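The drawer of orange things

2022-05-30

I have owned four phones in my adult life and, by the evidence of the hall drawer, a great many more phone cases than that. I can't account for it. I don't remember wanting any of them. They seem to have bred in there, in among the takeaway menus and the keys to a bicycle lock I no longer have.

The drawer stopped closing last week. It had been sulking for a while, the way drawers do, so that you had to lift and shove at the same time, and then one evening it wouldn't go back at all and I walked into the corner of it in the dark. There is a bruise. It's the sort of bruise that makes a person take up tidying.

So out it all came, onto the floor. I'd planned an hour. I had a cup of tea and a bin bag and a box marked CHARITY in capital letters, to show I meant it.

The menus went first (two of the places have since become a nail bar). Then the batteries, which live in a jam jar now until I remember where you're supposed to take them. Then the instruction booklets, including one for a Nodeo kettle that I'm fairly sure I never owned. And then the cases. Clear ones gone the colour of weak tea. A fake leather one with a flap, from my serious period. A rubbery blue one so loose that the phone used to slide out of it on the bus. And the orange one.

I bought the orange one in July, a few summers ago, from a stall run by a man who told me it was "a Guo, practically", a phrase I still think about. It's very orange. Traffic cones would ask it to calm down. My thinking was that I'd stop losing my phone if it could be seen from the moon, and I did stop losing it, though I then dropped it down a flight of steps outside the library, so I suppose things even out.
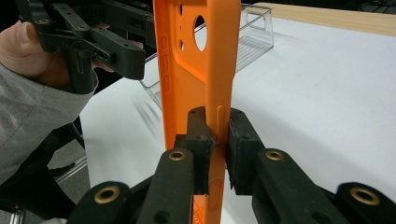 The orange one, side on. Round holes, buttons down the edge.

I'd forgotten how much goes on in a phone case. You think of it as a bit of coloured stuff with a phone in it, but somebody sat down and decided about all those holes. One large round one, two smaller ones next to it, and a row of little raised lozenges down the side so your thumb can find the buttons. There's a thin slot further down that I never did work out. I used to pick at it in meetings. It has a nice matt finish too, slightly rough, which I'm told is for grip. See above, regarding the library steps.

The trouble with all this engineering is that it's perfectly made for one phone and no use at all to any other. My current phone has its camera in a different place, and if I forced it in I'd be taking photographs of the inside of an orange case for the rest of its life. The one it was made for went back to the shop in part exchange. They gave me so little for it that I've blocked out the figure.

I rang Nermina Todorova, who is ruthless about this sort of thing and once threw away a sofa while her husband was at the dentist. She said bin it. I said it was in perfectly good condition. She said so was the sofa.

Then I tried Dirceu Barros at work, who mends things and therefore never throws anything out, and he wanted to know if it would hold a pack of cards. I tried. It won't, or it will until you tip it. He then suggested a soap dish, on account of the holes. I have it by the bathroom sink at the moment, on trial. The soap is unconvinced and so am I, but it does drain, and if you get up in the night you certainly know where the sink is.

As for the rest, the blue one and the one with the flap went in the charity box, where I imagine they'll be greeted with a sigh. The tea-coloured ones went in the bag. I looked up whether you could recycle them and came away after 613 comments on a forum knowing less than I did before. One chap had written what must have been 4000 words on the subject of silicone and been told, underneath, that he was in the wrong thread.

The drawer shuts now. It shuts with a click, and I've been opening it just to hear it. Inside there's a torch, the tape measure, a ball of string, the spare key for next door, and one charger whose purpose is a mystery but which I have been advised, by everyone, to keep. I've put the CHARITY box by the front door, ready to go.

It's been there five days. I walked into it this morning.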